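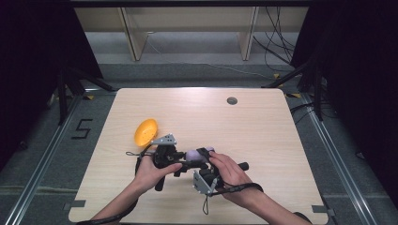
Nikola fragt, ob wir die Klemmen am Tisch wirklich vor jeder Sitzung prüfen müssen oder ob einmal pro Woche reicht. Ich bleibe bei jeder Sitzung, sorry! Den Rest hab ich gleich mit durchgesehen.

**Prüfliste Handgreifer-Aufnahmen, Methode Clumon, 15. Februar 2018**

- [x] **Tischklemmen vorn, links und rechts** – beide nachgezogen, die linke hatte minimal Spiel.
- [x] **Handschlaufen** – Sitz am Handgelenk okay. Covadonga wünscht sich weichere, ich auch.
- [x] **Schrauben an den Metallplatten der Greifer** – alle fest. Bitte nur von Hand anziehen!
- [ ] **Backen, Leerlauf** – 200 Mal auf und zu, der rechte hakt noch ein bisschen. Bleibt offen, bis Patricio draufgeschaut hat.
- [x] **Kabel am Boden** – Laufweg zum Tisch abgegangen. Wer von rechts kommt, hebt bitte trotzdem die Füße.
- [x] **Objekte** – Schüssel ohne scharfe Kanten, lila Teil ohne Risse.
- [ ] **Not-Aus** – Taster geht, aber das Schild fehlt seit November (!).

Noch was zum Ergebnis: Von 508 Durchgängen mit beiden Händen mussten wir nur sechs verwerfen, im alten Aufbau waren es deutlich mehr. Ob das an der Prüferei liegt oder an der längeren Einweisung, kann ich nicht trennen – dafür bräuchten wir wohl etwa 4000. Custódio rechnet das bis zur nächsten Runde mal durch.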